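Home Stations Collection Guide FAQ Data Requests Contact

Block Pushing Collection: Frequently Asked Questions

These answers cover the tabletop pushing set recorded at the Prevstead site for the Sesau policy model. Operators should read the Collection Guide first. Questions on file formats are handled on the Data Requests page.

What is being collected?

Short demonstrations of a robot arm moving plastic blocks across a wooden board. An operator steers the arm, and the station records camera views, arm position and the written instruction for that run. The model is later trained to produce the same kind of motion from the camera view and the instruction alone.

How large is the set?

The current release holds 2080 accepted demonstrations. The first release, in June, held 800. Runs that fail review are kept in a separate folder and are not part of either number.

Why a plain rod and no gripper?

The task is limited to pushing. A rod has no open or closed state, so the action record is reduced to where the tip goes in the plane of the board. Height is fixed by the controller during a run. This removes grasp failures from the data and makes operator training shorter. It also means the set is of no use for teaching pick and place.

Which blocks are used?

Solid plastic shapes in red, green, blue and yellow. Stars, cylinders, a heart, a pentagon and a triangle are among them. Every instruction names a block by color and shape together, as in "push the green star next to the red cylinder." Color alone is not accepted in an instruction, even when it would be clear on that board.

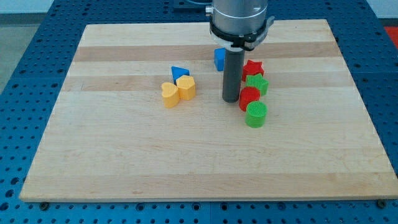
How long does one demonstration last?

The limit is 100 seconds. Most single-block pushes finish well inside it, and the station stops recording by itself when the limit is reached. A run stopped this way is marked as timed out and goes to review with the rest.

How should the blocks be placed before a run?

Use the layout shown on the station screen as a rough guide. Exact placement is not required and is not wanted. Layouts that repeat too closely teach the model to follow a path from memory. Leave every block upright, with enough room behind the target block for the rod to reach its far side.

Does the board get reset after every run?

No. The end of one run is the start of the next, unless a block has left the board or tipped over. Chained runs give starting layouts that a person would not think to set up by hand. A full reset is made after every 11 runs.

What happens if the operator makes a mistake?

Keep going if the mistake can be corrected. A block that slides off the rod and is then brought back is useful – the model needs examples of recovery, and these are hard to stage on purpose. Stop the run only in these cases:

- a block falls off the board
- the rod presses down on top of a block
- the arm reports a fault
- the wrong instruction was loaded

Can a run be saved with a corrected instruction?

Yes, through review. If an operator pushed the red star when the instruction said green star, the motion may still be sound. The reviewer can write a new instruction that matches what was done. Relabeled runs carry a flag, so they can be left out of training if needed.

Who reviews the runs?

Kamala Kurian signs off each batch. Reviewers watch every run once at normal speed and compare the final layout with the instruction. Speed and style are not scored. Long pauses at the start of a run are trimmed; pauses in the middle are left in.

Can data from the Barrios station be mixed with this set?

Only after conversion. Barrios records arm position in its own base coordinates, and the board sits at a different angle to the arm. The Evside conversion script handles both. Calibration must be checked again whenever a board has been unbolted, even if it went back into the same holes.

Is any part of the set held back from training?

Yes. One group of runs is held back for testing, chosen by instruction and not at random. Certain pairs of blocks appear only in that group, which shows whether the model can handle a pairing it was never trained on. The list of pairs is not given to operators.

How do I report a bad run after it has been accepted?

Send the run number and a one-line reason through the Contact page. Accepted runs are never deleted. They are marked as withdrawn and drop out at the next release.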